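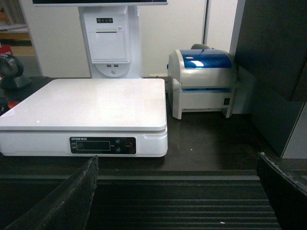
Pledavness Counter Hand
Print this page | E-mail this page

Can a machine run your checkout yet? Parts of it. The Counter Hand sets a bag of onions on the scale, waits for the weight and sticks the label on, mostly on the onions. Grapes are still your job.

Lifts up to 900 grams. Learns a new counter in 2 days — longer if you keep moving the label printer. Folding paper bags is planned for January, as it was last January.

For a trial, ask Mbali Baloyi.

Last updated: 2023-03-19
Contact | © Pledavness | Back to top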